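I've been teaching business manners for a good while now, and the question I got most in September was about introductions, so bear with me, this will take a few posts.

1/ When you introduce two people, say the name of the client first. "Client, I'd like you to meet our new analyst." It feels backward for a week or so and then it feels like nothing at all!

2/ Give them something to talk about. I coached a team at Volholm last year and the warmest introducer in the building always added one small thing (they both garden, they both just moved, whatever it was) and then quietly stepped away.

3/ If you forget a name, just say so. "Please tell me your name again" takes two seconds. I once greeted 173 guests at a Bakalis dinner and had to ask more times than I'd like to admit - everyone was lovely about it.

4/ Stand up. Yes, even if you're mid-sandwich. Yes, even if it's the intern.

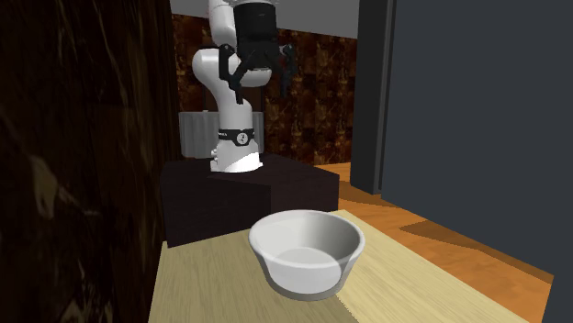 5/ Last one, and it's about business cards, which plenty of people still carry. Hand yours over facing the other person, and take a moment to read theirs before you put it away. If you're hosting a bigger group, a plain white bowl on a light wood table like that one makes a nice spot for cards, and folks can drop one in on their way past. I did it at the Filmont breakfast and went home with 101 of them, all of which I answered, though it took me until October.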